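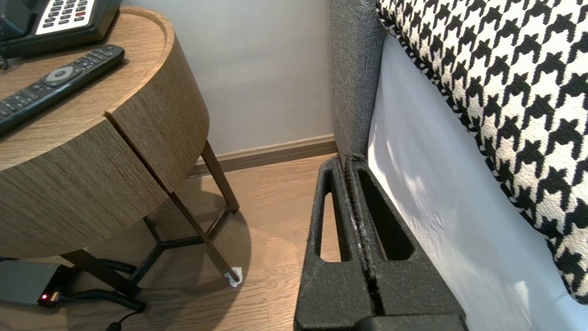

The table in the room on the fourth floor

Ostap Vasylenko had been the night man at the Jirnen for more than 10 years, and he went up to the fourth floor in January because the guest in the corner room had called down and then said nothing. The line was open. He could hear a television with the volume low, and after a minute he hung up and took the elevator.

He knocked twice and used his key.

The guest was named Yurii Horobets. He had checked in that afternoon with one bag and paid 400 in cash for the week. He was sitting on the floor with his back against the bed and his coat on.

"You called," Ostap said.

"I pressed the wrong button."

"Are you sick?"

"No."

Ostap turned the television off with the remote and put the remote back on the round table, next to the telephone. He noticed that the front of the table was not closed right. The two curved panels were supposed to meet, and one of them sat a little off from the other. He pushed it with his thumb and it moved and came back.

"It was like that," Horobets said.

"They're all like that. They bought them from Bermúdez when he went out of business. He had a shop by the river. My wife wanted one of these and I told her it was too much money."

"Did she get it?"

"She got a lamp."

Horobets looked at the table for a while. Then he said that he used to work for Bermúdez. He had been there two winters, in the back, gluing and sanding. The round ones were hard because the panels had to be bent, and if the room was cold they did not bend the same way each time. Bermúdez would line them up in the morning and run his hand down the split, and the ones he didn't like he sold anyway.

"So maybe you made this one," Ostap said.

"Maybe. I'd have to turn it over. We wrote on the bottom in pencil."

Neither of them moved to turn it over. There was the telephone to take off first, and the remote, and it was past three in the morning.

"Who were you trying to call?" Ostap asked.

"My brother. He's at Cuvix now, on nights, so I thought he'd be up. I owe him 3000. I have 500 of it with me." He put his hand on his coat, over the pocket, and took it away again. "I was going to tell him I had it. Then I heard you pick up and I didn't know what to say to you."

"You have to press nine first. Then you wait for the tone."

"It doesn't say that."

"No. There used to be a card."

Ostap went and stood at the window. The bakery across the street had its lights on and a man was carrying trays out to a van. The radiator was working, though not well. He thought about telling Horobets to take off his coat and get in bed, but the man was close to fifty and could decide that himself.

"I can write it down for you," he said.

"Nine. I'll remember."

Ostap went back down. There was a magazine on the desk, an old one, with a page about a hotel called the Jatetti that had a pool on the roof, and he read that page again. A little before four the small light for the corner room came on at the switchboard. He watched it. It stayed on for a long time – longer than he expected – and when it went out he wrote the call in the book, with the room and the length, and left the column for the price empty.

In the morning Horobets came down with his bag. He had five nights left and did not ask for the money back.

"I looked," he said, and put the key on the desk.

"Was it yours?"

"There's pencil on it. I couldn't read it."

Ostap hung up the key. When the day man came he went upstairs, although his shift was over, and found the telephone and the remote back on top, and the panel still a little out.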